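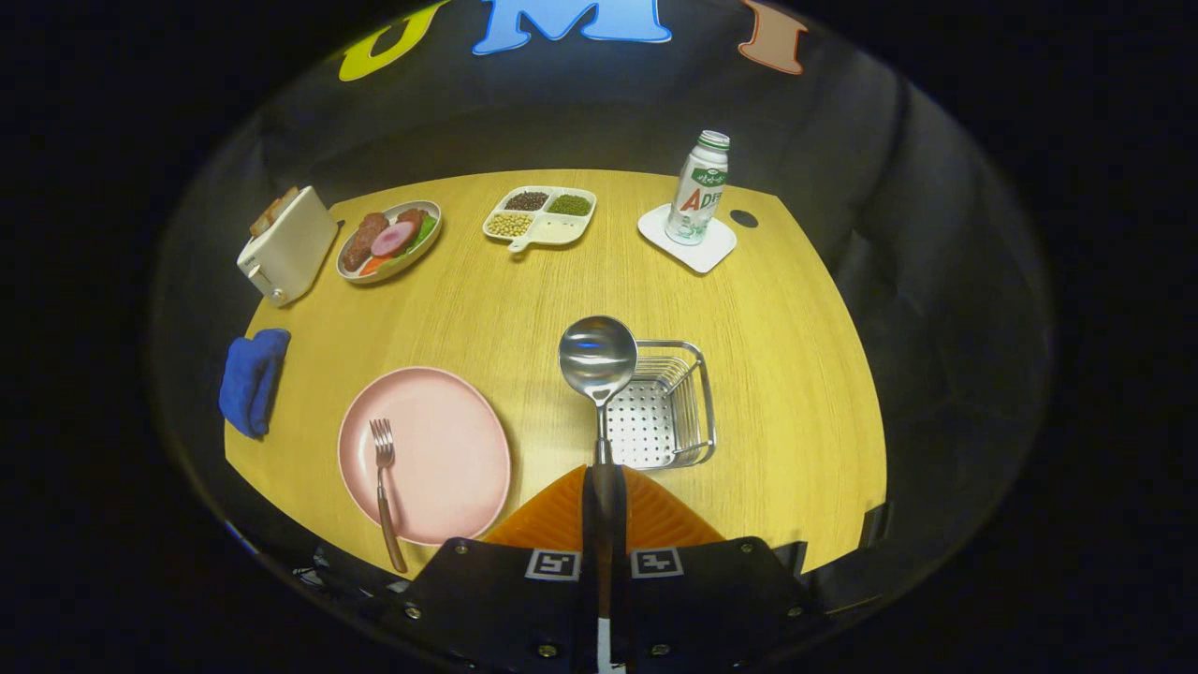

How to Read a Roll Call Vote Record

This guide covers recorded votes in the Gustden city council. The steps work for most councils and legislatures that publish votes by name.

1. Find the bill number

Search by number, not by title. Titles change when a bill is amended, and two bills in the same session can share one. In Gustden, numbers restart at 1 each September, so note the session as well.

2. Check what the vote was on

One bill can produce several roll calls. Look at the "Question" line above the names. The common entries are:

On passage: the final vote on the bill.
On the amendment: a vote on one change to the text.
To table: a vote to set the bill aside. A yes here usually works against the bill.
To end debate: a vote to move to a decision. Some members vote yes here and no on passage.

Campaign mailers often quote a tabling vote as if it were a vote on passage. Compare the roll call number with the mailer before repeating the claim.

3. Read the totals

Gustden has 16 seats. Ordinary bills need nine yes votes, counted against all seats. A vote of 8 to 5 therefore fails, even though more members voted yes than no.

4. Separate the non-votes

"Absent" means the member did not answer the roll. "Present" means the member answered but took no side. "Excused" means the clerk accepted a reason in advance. On bills that need nine votes, all of these have the same effect as a no.

5. Look for corrections

Members have 30 days to file a correction. It appears as a footnote and does not change the official result. In the Hadar zoning vote, two members filed corrections, and the posted total stayed the same.

6. Save the page

Record the bill number, session, question and roll call number together.

Page maintained by Akash Tyagi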